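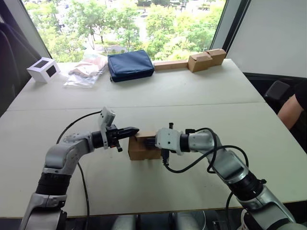

Why Are So Many Boxes Made of Cardboard?

Look around your home and you will probably find a cardboard box. It may have held shoes, cereal, or a birthday present. Cardboard is light, it costs little to make, and it is strong for its weight.

Most cardboard starts out as wood. Trees are cut into small chips, and the chips are cooked until they turn into a soft, wet mush called pulp. The pulp is spread out flat, pressed, and dried. Now it is a long sheet of brown paper. Old boxes can be made into pulp too.

What is inside the wall of a box?

Shipping boxes are made from corrugated cardboard. "Corrugated" means wavy. If you tear the edge of an old shipping box, you will find a wavy sheet of paper glued between two flat ones. The waves work like a row of tiny arches. They hold air, and they help the wall stay stiff when something pushes on it.

Thin boxes, like the ones for cereal, have no waves. They are made from one thick sheet called paperboard.

Why does a box come flat?

A box factory sends out its boxes folded flat so that more of them fit on a truck. Rosalinda Magbanua packs orders at the Ollarow toy shop. A bundle of 26 flat boxes fits under her table. She opens one, folds in the bottom flaps, and tapes them shut. Then she puts in the toy, fills the gaps with crumpled paper, and tapes the top.

Try it yourself

You will need 2 sheets of paper and a small book.

Roll one sheet into a tube and tape it. Stand it on end and set the book on top. Now fold the other sheet back and forth like a fan, lay it across two cups, and put the book on that. Does the folded paper hold it up? Try again with a flat sheet.

Words to know

Pulp: wet, mushy wood or paper
Flap: the part of a box that folds over to close it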